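**Item 2. Drink cans: lining up, rotation and empties**

Applies to Harnbridge and Prandasbridge. Replaces the note issued in March.

The two sites went through 3948 cans between the March stocktake and the close of this period. Most of the complaints logged against that stock fall under three headings: mixed diameters in one row, old stock left behind new stock, and cans laid on their side that were later found on the floor. The changes below deal with each of these. The contract with Liyanage is unchanged, and so are the delivery days.

**Can formats**

Stock arrives in two body shapes. The standard can is shorter and wider. The slim can is taller and narrower, and most of the energy drinks come in it. Both have a necked-in top, so the lid is smaller than the body and the widest part of the can is the wall. Two standard cans side by side touch along the wall. A slim can beside a standard can also touches along the wall, but its center sits closer to its neighbor, and over a long row the spacing drifts. Any row set out against marks made for one format will be wrong for the other by the far end.

The March note asked for fixed marks on the counter edge. These have been dropped. Rows are now set from the first can, with each following can brought up to the one before it and aligned at the base. Do not align by the lids. Lid height differs between formats, and a row that looks straight from above can be stepped at the bottom.

**Unpacking**

Open the tray on a flat surface and take the cans out upright, holding the body below the shoulder. Pulling a can out by the rim puts sideways load on the seam, and on slim cans it is easy to catch the tab. Cans go down in a loose group first. They are checked, then moved to the row.

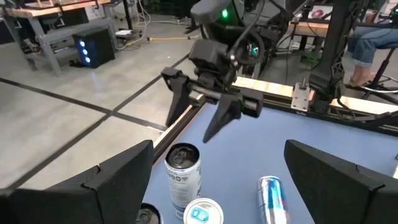

The check covers three points. Look at the tab and the score line around the opening. Run a thumb around the rim for nicks. Then look at the wall for creases. A smooth, shallow dent in the middle of the wall is acceptable and the can goes out as normal. A sharp crease, any dent that reaches the seam at top or bottom, or a lid that has domed upward means the can is set aside in the reject tray and entered on the delivery sheet. Liyanage credits rejects by the unit, but only if the sheet is returned with the next delivery. Several sheets from Prandasbridge came back a delivery late and the credit was refused.

Cans that are lying down should be stood up before anything else is handled nearby. A can on its side will roll on a very slight slope, and the counter at Harnbridge is not level along its length. It has been shimmed twice and still runs toward the window end.

Wipe lids with a dry cloth. Wet wiping leaves water in the channel around the rim, where it collects dust, and paper labels stuck to the next tray down have been spoiled by drips. If a lid is sticky, use a damp cloth and then a dry one.

**Building the row**

Start at the end farthest from where people stand. Place the first can with the brand name facing out, then work toward the open end. Use one hand on the can being placed and leave the row alone. Pushing the whole row along to close a gap was the usual method at Prandasbridge, and it turns the cans slightly as they rub, so the names end up facing in different directions.

Group by product, then by flavor within product. Where a product comes in both formats, put the tall cans at one end of the group. Alternating tall and short makes the row harder to read and harder to check for gaps.

Leave a finger's width at the open end so that the last can can be lifted without dragging its neighbor. There is no need for a gap anywhere else.

**Front rails**

A rail across the front of the row stops cans from being knocked off the counter by a sleeve or a bag strap. The earlier note recommended the rail at base height. That position catches crumbs and spilled drink behind it, and cans have to be lifted over it at an awkward angle. Mid-height is now preferred for standing rows. It bears on the straight part of the wall, clear of the neck, and the counter can be wiped underneath without taking anything down.

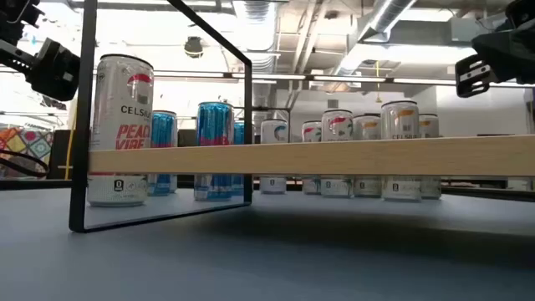

Label visibility is the main cost of a mid-height rail, and it depends on where each maker puts the print. Brand names near the top of the can generally stay clear. Flavor names are often lower and may be lost. With a light wood plank running in front of the row, the tops and bottoms of the cans show and the middles do not; on the tall white Celsius can the brand name is clear and PEACH VIBE is partly covered but can still be read. Shorter cans with the flavor printed at the middle of the body fare worse. For those, put a shelf label on the face of the rail directly in front of the group. A roll of 2000 blank labels is held in the Harnbridge supply drawer and will serve both sites. Write the flavor only. Prices stay on the card at the end of the counter.

The rail must be supported at both ends and must not rest on the cans. Check that it does not rock. A plank that has cupped or twisted should be turned over before it is replaced, as a small amount of cup can be tolerated if the hollow side faces down. Rails should be plain on the side facing the cans. Screw heads or staples there will scratch the print, and on a thin wall a sharp point can do more than scratch.

**Rotation**

Date codes are printed on the base of most cans. They cannot be read once the row is built, so sorting by date has to happen while the cans are still in the loose group. Tilt each can enough to read the base, or hold it up. Do not invert it. Short-dated cans go at the open end, where they will be taken first.

When topping up a row that is partly used, lift out what is left, place the new cans at the closed end, and return the older ones in front. This takes longer than adding to the open end. Adding to the open end is how the oldest can at Prandasbridge came to be well past its date while the row was being refilled every week.

Some imported stock uses a day-month order on the code. If the first number could be either, treat the can as the earlier of the two dates.

**Storage before use**

Unopened trays should be kept below 70 degrees, off the floor and away from the radiator pipe. The cupboard at Harnbridge meets this in every month so far recorded. The one at Prandasbridge does not when the afternoon sun is on the outside wall, and trays there are to be moved to the lower shelf for the rest of the summer. Do not chill full trays. Condensation softens the card, and the bottom gives way when the tray is lifted.

Stack trays of the same format only. Slim-can trays have a smaller base for their height and should not go on top of standard trays, even where the outside dimensions seem close.

**Empties**

Grellside collects aluminum from both sites. Cans must be drained and should not be crushed flat. Their sorting line accepts lightly squeezed cans but sends back bags in which flattened cans have packed together. Leave the tabs on. Loose tabs fall through the bag and are not recovered.

Shrink-wrap and tray card go in the ordinary paper and plastics bins. Two bags were returned in the last period with card in them and both had to be sorted by hand before they would be taken.

Full cans from the reject tray are not to be put out with the empties. Open and drain them over the sink first, with the can pointed away from the face, and enter them on the delivery sheet before draining. A domed can should be left closed, bagged separately, and reported.

**Effective date**

The new rail height and the row-from-first-can method apply at both sites from Sun 22 August. Existing rows may be left until they are next topped up. Fixed marks still on the Harnbridge counter edge will be removed when the surface is next cleaned down; until then, disregard them. Blank delivery sheets are kept with the label roll.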